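Trivham open day, 5th October – quick notes before I lose them

Got there late, parking at Rirkport is a mess, missed the welcome talk. Straight in to the data room. Smaller than I expected. 6 desks, one operator each, headsets on, hardly any talking.

What they do – drive a simulated two-armed robot through house chores, over and over, and save every run as an example for the learning system. Project is called Brineo. This week it's bathrooms. Target is 700 runs per chore, they throw out a lot more than I would of guessed. Bad grasp, long pause, arm bumps a wall – operator flags it, starts again.

Agustina Riquelme ran our tour. Fast talker, good. Said the layouts get shuffled between runs so the system can't just memorize one house. Asked her about failed runs, do they keep any? Some, in a seperate set. Didn't catch what for.

Got 20 minutes at a desk myself. Harder than it looks. Depth is the problem – you think you're over the thing and you're way off. 3 runs saved, wouldn't bet on any of them making the cut.

Coffee terrible, sandwiches fine. Last thing up on the big screen as we were leaving, small object in the right gripper, left one empty:
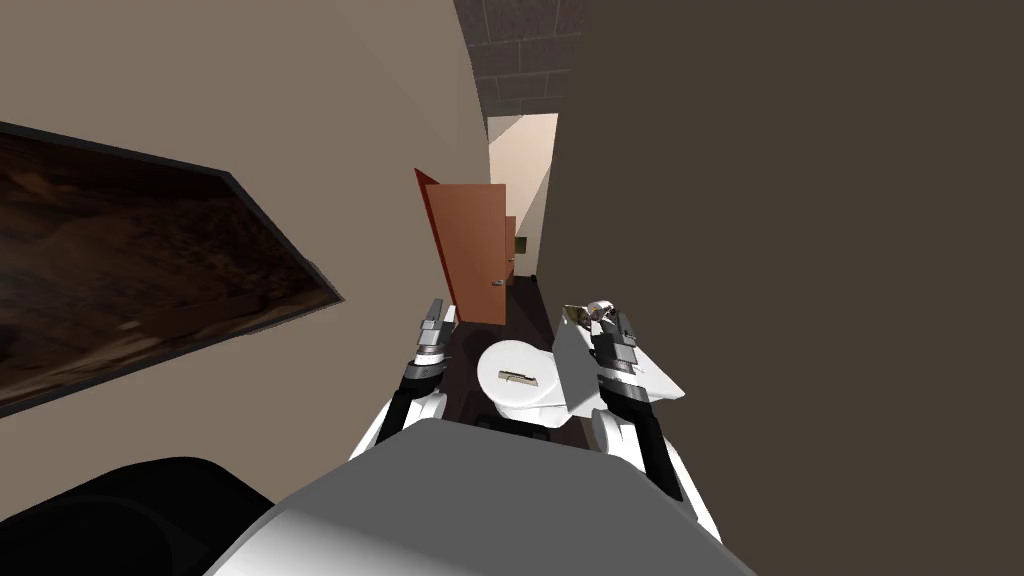 Bravo: Did they say who checks the flags? We let operators flag their own runs in June and ended up redoing half the set, everybody's idea of a long pause was different.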